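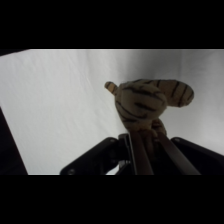

ok so I said I'd post about the move once it was done. it's not done. posting anyway

day 4 of no internet at the new place. Kodlow says the line is "provisioned". the little light on the box says otherwise

1/ things I packed first and needed first: kettle, scissors, the good pillow, phone charger, the folder with the lease in it

2/ the lease folder was in a box marked BATHROOM. my handwriting. no memory of this

3/ rent went up by 231 a month compared to the old apartment and for that I get a second closet and a neighbor who practices trumpet at 7am. he's getting better tho. he has the first half of something down

4/ movers were Prosser, would use again. two guys, one van, three hours. they took the couch legs off without me asking and taped the screws to the underside. that alone was worth it

5/ do NOT pay for the Plodier box rental thing. the crates are fine but you have to return them empty within 2 weeks and who is unpacked in 2 weeks. late fee per crate. per CRATE

6/ got rid of more than 2000 pounds of stuff before we left, going by the dump receipts. I lived in a one bedroom. where was it all

7/ mostly books and a treadmill. ok mostly the treadmill

8/ Nest Pumphrey if you're reading this I still have your casserole dish, it survived, it's on top of the fridge. come get it - bring coffee

9/ somebody asked about the neighborhood. Fovidside is quieter than I expected at night. good bakery, closes at 2, so I've been once. bus is every 20 min in theroy

10/ door code for the building was texted to me as 1633 and then changed the same afternoon. stood in the rain with a lamp

11/ the lamp is ok

12/ advice if you're moving in April: label the SIDES of the boxes. not the tops. you will stack them and then the tops are no use to anyone

13/ also change your address with the bank before you need the bank

14/ still looking for: can opener, left boot, the shower curtain rings. if the rings don't show up by tonight I'm buying new ones and then obviusly they'll be in the next box

15/ update - they were in the next box

more when the internet's on. typing this from the stairwell, one bar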